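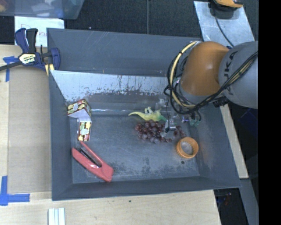
Tips for Teaching a Robot Arm to Pick Things Out of a Bin

Search tips and how-tos Enter keyword Go

These are shop notes for people who have an arm on a bench and want to show it how to pick up mixed objects, either by pushing it along by hand or by driving it with a remote controller. They assume the arm already runs and the emergency stop has been tested.

Setting up the bench

Clamp the bin. A bar clamp over the rim is enough for most bins. If the bin slides even a little during a session, the later picks won't match the earlier ones.

Mark where things go with blue tape. An L at a corner and a T at an edge will let you put everything back after you clean up. Replace the tape when it starts to curl.

Tie the cables to each other and leave a loop at the wrist. Turn the last joint all the way both directions before you start and watch the loop. If it pulls tight at either end, add slack. If it drags on what is in the bin, take some out.

A scratched bin is fine. I used to swap mine out when the floor got scuffed and stopped doing it.

Choosing what goes in the bin

Mix hard and soft, and mix shapes. A bunch of grapes, a toy dinosaur, a stapler and a bent cardboard package will give you four different problems. Grapes roll and squash. A stapler lying open can be grabbed by one arm or by the wide end, and you should show both.

Leave some things touching and some well apart. Start with the ones that stand alone.

Change the layout after every few picks. Tip the objects in and leave them how they land, within reason.

Guiding by hand

Hold the arm above the last joint and keep your fingers away from the gripper. Go slower than feels natural. Stop over the object for a moment, then go straight down. If you bump the wall, throw that run out and do it again.

Driving by remote

Stand where you can see the fingertips and stay in that spot. Turn the speed down for the last part of the reach. Close the gripper in small steps on fruit. My controller is a Curkance and I set the trigger to its lowest gain for grapes.

Take a break every 42 runs. My picks get sloppy after that, and the arm will copy sloppy picks.

Keeping the recordings

Name each run when you make it. Keep the failed ones in a separate folder with a one-line note. I had 600 good runs before the arm did much without me, and 1000 before I trusted it with the stapler.

Wipe the fingertips at the end of the day if you used real fruit.

Posted by Damián Ocampo, May 25, 2024

Comments (3)

Cletska: Do you return the arm to the same start point every time? Mine gets lost if I don't.

Damián Ocampo: Same area, but I move it a couple of inches either way between runs.

benchrat2491: Second the cable advice. Lost a connector last June when mine snagged on the bin wall.

Related tips

Getting Marker Off a Plywood Bench
Grakwood Bench Tops: Oil or Wax?
Sorting Small Parts With a Chisholm Tray
When to Replace Clamp Pads
Labeling Cords Behind the Workbench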